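Davell Open Workshop

The Davell Open Workshop is a yearly open day held in July at the Davell laboratory, a small research site for robot handling. Visitors are admitted to the working rooms and shown the laboratory's current equipment in use by its own staff. The event is organized by Davell with support from Cuvex, a maker of control software, and Markero, which publishes teaching material on automation for schools and adult colleges.

Admission is free, but places must be reserved. Visitors are received in groups of 20, and each group spends 60 minutes on the site. The most recent edition drew 363 visitors, the highest attendance since the event was founded.

Background

The workshop grew out of a series of evening talks given by Mirjam Pfister, then head of the handling section at Davell. The talks were well attended, but the questions that followed them dealt mostly with matters that could not be answered from a lecture stand: how fast an arm moves, how close a person may come to it, and what the operator does while it works. Pfister proposed that the talks be replaced by a single day on which the public could enter the laboratory.

The first edition was limited to one room and one arm. A second room was opened the following year, and a third was added when Cuvex joined as a partner. Responsibility for the program passed from Pfister to Wilson Henao, who introduced the present rule that no demonstration may be shown unless it is part of work already under way at the laboratory. Tasks made up for the day, such as pouring drinks or handing out sweets, were dropped under this rule and have not returned.

Format

A visit begins in the entrance hall with a safety talk lasting a few minutes. Bags and coats are left on hooks by the door. The group then moves through the rooms in a fixed order, stopping at 4 stations. At each station an operator carries out a stretch of ordinary work and describes it aloud. Questions may be put at any time except when the operator has asked for quiet.

The rooms are kept at working light levels during the day. Earlier editions used added stage lighting, which changed the way the arm's cameras responded and caused several demonstrations to be stopped. The added lamps were given up after complaints from the operators, and visitors are now advised on the reservation form that parts of the tour are dim.

Station order

The first station deals with guiding the arm close to a person. Operators at Davell often stand within reach of the gripper while it is powered, and the station is meant to show how this is done at low speed. The operator places the arm, checks the stop control, and then brings the gripper slowly to a chosen point. Visitors remain behind a line on the floor throughout. 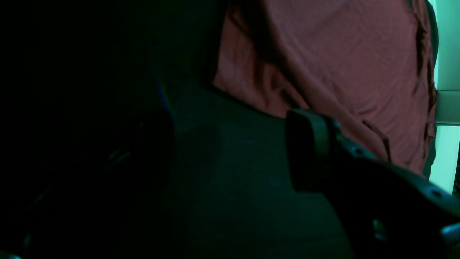 A robotic gripper close to a person in a pinkish-red garment.

The speed limit used at this station is lower than the one in force during normal work. Denise Hulme, who wrote the safety instructions for the open day, set the limit after a trial run in which members of the public tended to step forward whenever the arm moved away from them. Her instructions also require that one member of staff at each station take no part in the demonstration and watch only the visitors.

The second station concerns approach and alignment. Before an object can be grasped, the gripper must be brought into line with it, with the fingers open and the object between them. This is the longest stop on the tour. The operator usually repeats the approach several times from different starting points, and explains how the view from a camera on the arm differs from the view of someone standing in the room. From the wrist, the fingers hide much of the work surface, and an operator must learn to judge distance from the small area that remains visible between them.

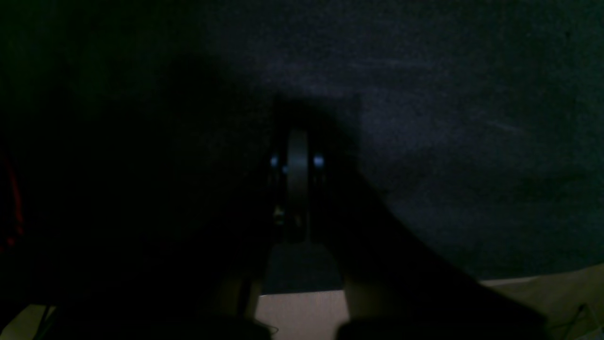

Imogen Sowerby wrote in the visitors' book that she had expected the approach to be the easy part and the grasp to be hard, and that she left with the opposite impression. She added that the station would be improved by letting visitors try to line up the gripper themselves, even if only once per group.

A hands-on trial of this kind has been requested in several editions. Davell has so far declined, on the ground that each visitor would need to be instructed separately and that the time allowed for the tour would not permit it. A tabletop model, moved by hand and without motors, was provided by Markero as a partial answer. It stands in the entrance hall and may be used before or after the tour.

The third station covers cable routing. Cables running to and from an arm limit its movement, and a cable that hangs freely can be caught by the gripper or pulled from its socket. The operator moves the arm slowly through its range and points out where slack is needed and where it does harm. The talk also takes in the handling of loose cables as a task for the gripper. A thin cable is among the harder things for a two-finger gripper to pick up, as it bends when touched and may lie in a different shape after each attempt.

Kieran Hebden prepared the text used at this station. It was shortened for the most recent edition after operators reported that groups were arriving late at the final stop. The passage on connector types was taken out and printed on a sheet, which is available on request.

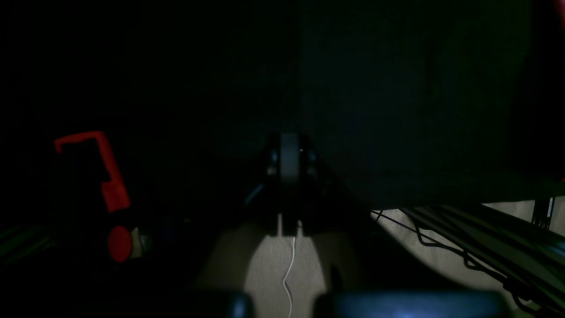 Closing session

The tour ends at the fourth station, where recordings of the laboratory's work are played on a screen and the group may sit down. Failed attempts are included along with successful ones. The recordings are chosen by the operators and are not edited for length, so that a single attempt at a task may take up most of the session. Henao has described this as the part of the visit most likely to divide a group, with some visitors leaving early and others asking to see the same recording again.

The software used to play back the recordings, known as Zoëga, was written at the laboratory. It shows the camera view and the position of the arm side by side and allows playback to be stopped at any moment. Cuvex supplied a later version with larger controls, which is the one used on the open day. School groups may ask for a set of recordings to take away, together with a teacher's guide from Markero.

Attendance and access

Reservations open in the spring and are handled by the laboratory office. Children are admitted with an adult. The first and second stations can be reached by wheelchair without assistance. The third is entered through a narrower door, and visitors who cannot use it are offered the same talk in the entrance hall.

Printed notes in large type are supplied for each station. Spoken tours in other languages have been given on occasion but are not part of the regular program.

Reception

Comments left by visitors have been largely favorable, with most criticism directed at the length of the tour and the low light in the inner rooms. Teachers have asked for a separate day for schools. Pfister, who continues to attend as a guest, has spoken against the idea, holding that mixed groups ask better questions. The matter remains under review at Davell, and the number of places is to stay at its present level until it is settled.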